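Last updated: February

I have now moved apartments 4 times with one suitcase, between Gevia and Lestlow and back again, so I want to write a small thread about what I learned. Maybe it helps a person who must do the same this year.

First, the suitcase. Mine is a Trutier, the middle size. The big one is cheaper per liter but you cannot lift it on the night bus, and the driver will not lift it for you. I tried to be polite with him and it changed nothing.

Pack the heavy things near the wheels. I read this many times and did not believe it until the suitcase fell backward on the stairs in Gevia, with me still holding it.

Clothes: I roll the T-shirts and fold the trousers. Sweaters I wear. Yes, in the bus it is too hot, but a sweater on the body is a sweater you do not need to close a zipper over.

Bedding is the question I am asked most. Do you bring your own? My answer changed. The first two times I carried a blanket and it took half of the suitcase. Now I write to the landlord before and ask exactly what is on the bed.

Please ask with simple words: is there a duvet, is there a cover, how many pillows. If you only ask "is it furnished" they say yes, and then it is a mattress and a chair.

I also learned the word "runner" this winter. In my language we have no word for the narrow cloth at the foot of the bed, we would just call it a second blanket. At night I take it off and put it on a chair, my feet are warm enough.

Money. I keep 3000 apart for every move and I do not touch it. It covers the deposit, the bus, and the first weeks when I always buy wrong things, like a pan when there was already a pan behind the oven door.

My rule for the first evening: make the bed before anything else. Do it even before eating. At 10 at night you will be too tired, and you will sleep on the bare mattress in your coat. I did this in Lestlow and my back remembered it for days.

The second rule is that the bed is not a table. Clothes go on it for a minute, then a bag goes on it, and by bedtime you are moving a small mountain to the floor and in the morning back again.
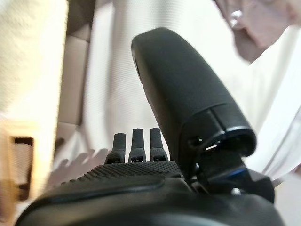
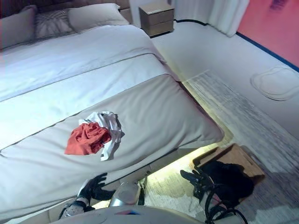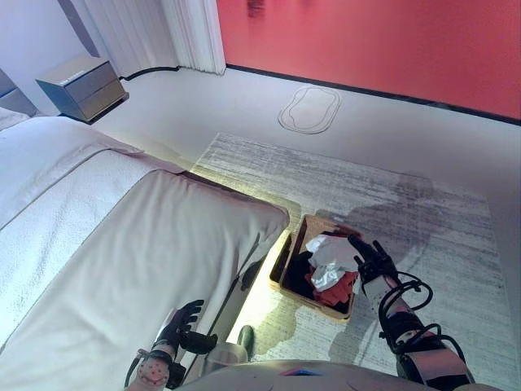
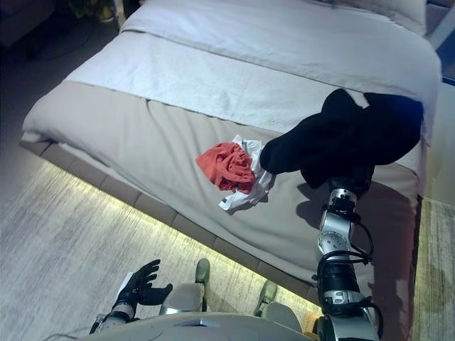 Now laundry, because it decides how many clothes you need. In Lestlow I use the Ó Flaithearta laundry, next to the bridge. Go before 8 in the morning. After this the machines are all taken and people leave their socks in them for an hour.

With a laundry so near I need clothes for one week only. In Gevia the washing machine was in the basement and shared by the whole house, so I needed almost double. Look for this before you pack, it is more useful than the weather forecast.

Somebody asked me if I feel at home anywhere with so little. I think yes - it takes me the time of one full laundry, when everything I own has been washed in the new place and smells of the same soap.

I will write another day about papers and contracts, it is a longer story. If you know a good place to leave a suitcase near the Gevia bus station, please tell me. The old one closed in February and I have to pass there again in spring.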